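Astbridge Residents' Board > Buying and Selling > Small dining tables, are they all rubbish now?

erow_end
28 July 2026
Need a table for a kitchen the size of a stamp. Skendumar want 139 quid for one that wobbled in the shop. Is second-hand any better?

Filip
Had ours from Skendumar since January and it's fine. Did you tighten the bolts?

erow_end
It wasn't mine to tighten, Filip. I was in a shop.

mossback
Second-hand every time. Paid 20 for a solid one at the Astbridge tip shop, then 15 for the wax to hide what the last lot did to it.

Filip
So 35 and a weekend of sanding. My weekends cost more than that.

mossback
Do they? You're on here.

tinlid
Size matters more than where you buy it. Leave 55 cm behind each chair or you'll be climbing out over your guests. And get a rectangular one, round ones waste the corners.

mossback
Disagree, round is better in a poky room. Fewer hips bruised.

tinlid
A small rectangle will do two people and their clutter. Book, hat, whatever doesn't get put away:
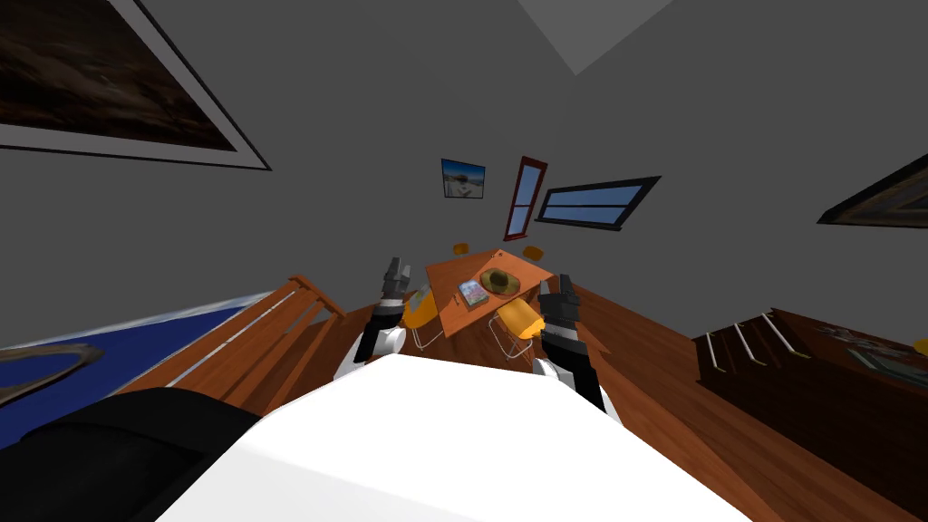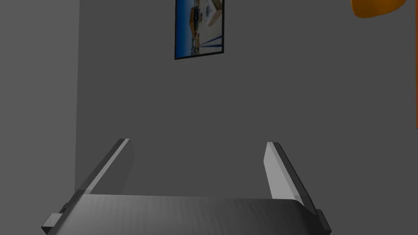

Mind you, two people is the limit. The minute anyone wants a serving dish, somebody's eating off their knees.

erow_end
There's only me and the post. Might go to the tip shop then. What time do they open?

mossback
Ten, but the dealers get there at nine and stand about looking poor.

Filip
I'd still have tightened the bolts.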